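Left gripper keeps closing on the right one, anyone else seen this?

rthibodeaux
Joined: December
Posts: 14

Hi all, long time reader. I run a two-arm cell with the Sekard controller and I've got a fault that's driving me nuts. When both arms come in toward the middle of the table, the grippers end up tangled finger to finger, and then I get error 102 and everything locks. It's happened 2 times since lunch! Firmware is whatever shipped with the Nineck update. Any ideas before I start pulling covers off?

gantrygoat
102 is joint overload on those, so that's only the arms telling you they're pushing on each other. Did you redo the base calibration after the update? Mine lost the offset between the two bases and the software thought they were farther apart than they were.

Bilteo_Dan
I'd look at the cables first. If a loop drags on the wrist the arm lags behind and you get the same thing. Seen it plenty.

gantrygoat
Cable drag doesn't make two grippers lock together, Dan. It makes one arm slow.

Bilteo_Dan
It does if the other one isn't slow! Anyway, it's free to check.

rthibodeaux
OK, so I did not redo the base calibration (oops). I dropped the speed to 80 percent and ran it again, and same deal, they met right over the near table and stopped there.

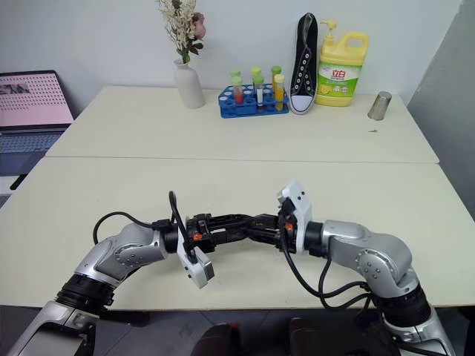

I hit the e-stop and I'm a little scared to just hit reset, because last time the left one jerked when the motors came back on. Is it safe to open the grippers by hand with the power off?

esposito_shop
Please don't reset with them like that. Power off, hold the forearm so it doesn't drop, then back the fingers out by hand. If they won't slide, stop and find the brake release in the manual. And keep your fingers out of the jaws, I have a scar from that exact move.

rthibodeaux
Thank you!! Got them apart with the power off, no drama. Doing the base calibration next, and Dan, I'll tie up the cables too so you two can quit fighting.

gantrygoat
Run it with the grippers wide apart the first time. And it's still the calibration.

Rochelle Thibodeaux
(sorry, rthibodeaux here on my work login) Will post the offsets once I have them.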